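Notebook – folding, November
Pages 33 onward. Entry started 9:40, finished after lunch.

Carrying on from the corner-finding notes. Question for this week is still the one Saodah put on the planning sheet: can the Tasatico policy take a garment from a heap to a folded stack without help, and if it can't, which step is the one that stops it. My current answer is the regrasp. Everything before it is slow but workable. Everything after it is easy if the regrasp was good.

Setup unchanged from last entry. Table covered with the pale green sheet, pulled over the far corners. I had wanted to go back to the bare top, but Jagadeesh pointed out that the jaws slide under cloth more easily when there is something soft to press into, and the corner detector was trained with the sheet on. Leaving it. Note for whoever sets up next: smooth the sheet before starting. Creases in it get picked up as garment edges, mostly the long diagonal ones, and the score for a false edge can be as high as for a real hem.

Demonstrations and policy runs are being kept in separate folders now. Total demonstrations across all garment types stands at 3,565 after the merge with the Kaimal set. I have not checked the Kaimal labels beyond a small sample. Two of those I looked at had "sleeve" and "hem" swapped, so somebody needs to go through the rest before training.

Two-point hang. The aim is to hold the cloth by two corners, let gravity take out the worst of the folds, then lower it with the bottom edge touching first. The top edge does not need to be tight during the hang. A shallow sag is preferable, as a tight edge loads the pinch and the thin side creeps out of the jaw. What matters more is how much material is in each jaw. With a single layer at one side and a gathered wad at the other, the cloth hangs crooked and the wad never opens. 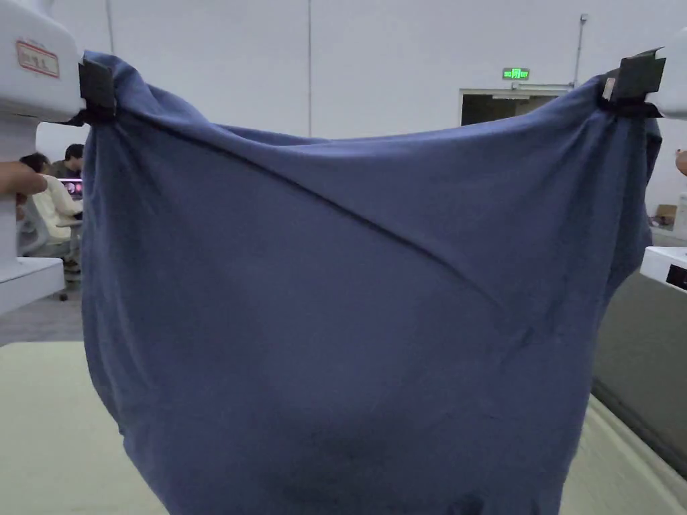

Two-point hang, blue cloth. Upper edge sagging, left side doubled over below the clip, crease running down to the right.

The doubled edge is the usual defect. It comes from the first grasp: the jaw closes on the corner plus a bit of whatever is lying beneath it, and from then on the roll is carried through every later step. Shaking does not clear it. I tried three shake profiles from the Jorneo library (short vertical, long vertical, lateral) and the only one with any visible effect was lateral, which also swings the bottom edge far enough to land off target. Dropped lateral for now.

What a person does about this is let go with one hand, run two fingers along the edge until the real corner arrives, and pinch again. It takes a second or so and needs no looking. We have no equivalent. A parallel jaw that is open enough to slide is open enough to drop the cloth, and closed enough to hold it will drag. Saodah's suggestion is to log jaw current during a slow slide and look for the step where two layers become one. I think the signal will be buried in friction noise on knit fabric, but it costs an afternoon to find out. Agreed to try it on the dish towels first, which are woven and behave better.

Results for the morning block, policy running, knit tops only:

Attempts: 14
Reached two-point hang: 9
Laid down with the top edge straight: 6
Completed first fold: 4
Completed full fold to the standard on the wall sheet: 0

I am not going to put a percentage on this. The block is too small and I reset two of the attempts myself when the garment started off the table edge. The pattern agrees with previous blocks, though. Losses are spread evenly down the chain and there is no single repair that would take us to a usable number.

The lay-down is better than it was in the last entry. Lowering speed is now tied to the estimated height of the bottom edge, and it slows just before contact. The remaining trouble is at the sides. With the top edge pulled out between the two jaws, tension only reaches the upper band of the cloth. Material further down stays where it fell, so a sleeve or side seam that went under during the lowering remains under. The policy sees a straight top edge, scores the state as flat, and goes on to fold.

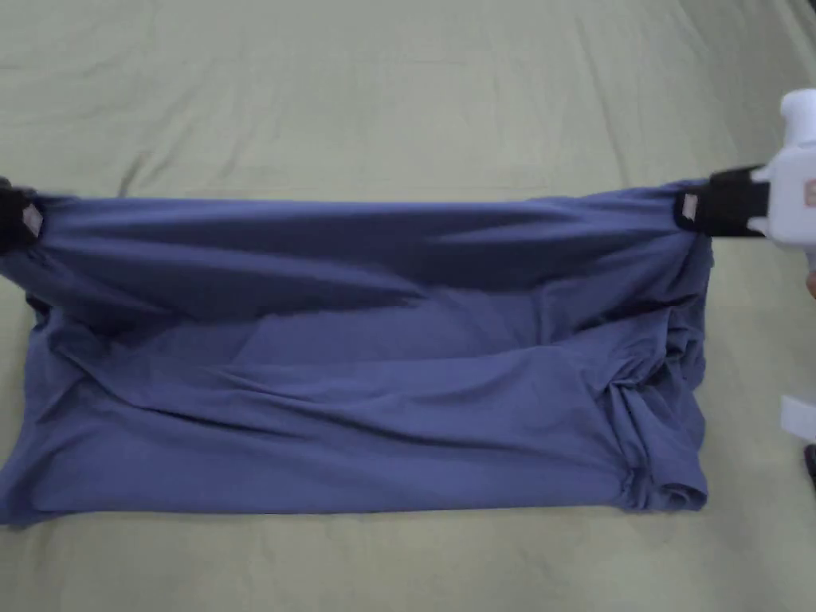 I would like a flatness score that uses the whole outline and not the top edge alone. The simple version is to compare the outline with a rectangle or a T-shape template and refuse to fold if a side is too ragged. Jagadeesh objects that refusing is not much use unless there is a recovery action to go with it, and he is right. Candidate recovery: release one jaw, press lightly at the bunched area, drag outward. A flat-handed wipe would be better, but we have jaws and no palm. The Plellitz people fitted a foam pad to the outside of one finger for this sort of smoothing. Ask them what foam, and whether it picks up lint.

On the broader question, since it came up again at coffee. A machine that folds towels from a neat pile, in a fixed place, under fixed light, is within reach and perhaps already good enough for a shop that does nothing else. A mixed basket at home is a different problem. The folding itself is a small part of that job. Most of it is finding out what the item is, which way round it is and whether it is inside out, and a person does all three with the hands while thinking about something else. We are spending almost all our effort on the corner grasp and have nothing for inside-out garments except a line in the exclusions list.

Time per item is the other thing. Jagadeesh wants it reported from first contact to last release. I would count the resets too, as somebody has to stand there and do them. Left both columns in the log.

To do:
Check Kaimal labels, sleeve and hem (me).
Jaw current during slow slide, dish towels first (Saodah).
Outline-based flatness score, rough version (Jagadeesh).
Write to Plellitz about the foam.
Replace the left jaw liner before the next block. The old one has gone shiny along the tip.

Afternoon block moved to after the liner change. Same garments, same light, policy unchanged so the two blocks can be compared apart from the liner. Liners are in the second drawer with the spare fasteners.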